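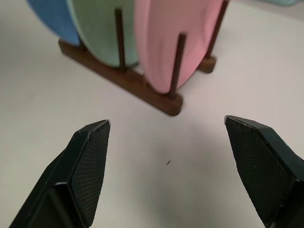 Slide 1. Open gripper at the dish rack, wrist view.

Leave this one up while people find seats. Say hi, say thanks to Nanami Nomura for reading the draft and cutting it in half (it needed it!).

So this talk is all fingers and pads. I look after one cell at Bassey, one arm, one table, and I've done it long enough that I have opinions on screws. If you came for the planning software, Skovetti has the slot after lunch and they're much better at it than I am.

Point at the pads first. See the crosshatch on the inside faces? That texture is where the plates get held, and it's where most of my week goes. Those little pale flecks on the right-hand pad are dust. Looks like nothing. But our plates have a matte finish, and once a pad gets dusty I start seeing plates turn a bit in the grip, and then I'm getting a message at dinner.

My cleaning routine, go slow here, people always write it down:
Arm parked, air off, tag on the switch.
Dry nylon brush, along the grooves one way, then the other way.
Lint-free cloth, barely damp. No solvent! I did solvent once in August and the pads went shiny and I had to swap the pair.
Let them dry with the fingers wide open, same as on the slide.
Wipe the wrist camera window last, or you'll just brush dust back onto it.

Then wipe the table. There's a tiny dark speck out there between the fingers, can everybody in the back see it? I pick up bits like that by hand. They travel.

When do I swap pads? I used to go by the calendar. Now I go by cycles and I pull them at 590. Both sides together, always. If you put a fresh pad across from a worn one the plate walks toward the worn side, and you'll spend a morning blaming the calibration. (I did. Tell the Festomdale story if there's time, skip it if we started late.)

Next bit is the fingers themselves. Each one sits on 4 screws. Snug them all first, then tighten corner to corner. I close the fingers on a gauge block and look down the gap with a flashlight. If I can see light at the tips and none at the base, something's sitting crooked and I start over. Do both fingers even if you only took one off.

Rack position. Ask the room: who has bumped a rack and not told anyone? Wait for hands. Dark wood pegs, pale table, so the camera has an easy time with the pegs, but the slots don't leave me much room for the tips to get in beside a plate. I check it with three plates in, like on the slide, blue and green and pink. Run the approach at slow speed, stop before contact, look at the wrist view, nudge, go again. I allow myself 5 tries, and after that I go re-teach the table corner.

Sundov people will ask about softer pads. Answer: tried them, liked the grip, hated how they picked up lint. Happy to argue in the hallway.

Spare parts, quick: one pair of fingers, two pairs of pads, screws in a labeled bag, the brush. All in a drawer you can reach from the switch.

Questions. Should have 9 minutes. If it's quiet, ask what they clean their pads with and let them fight it out.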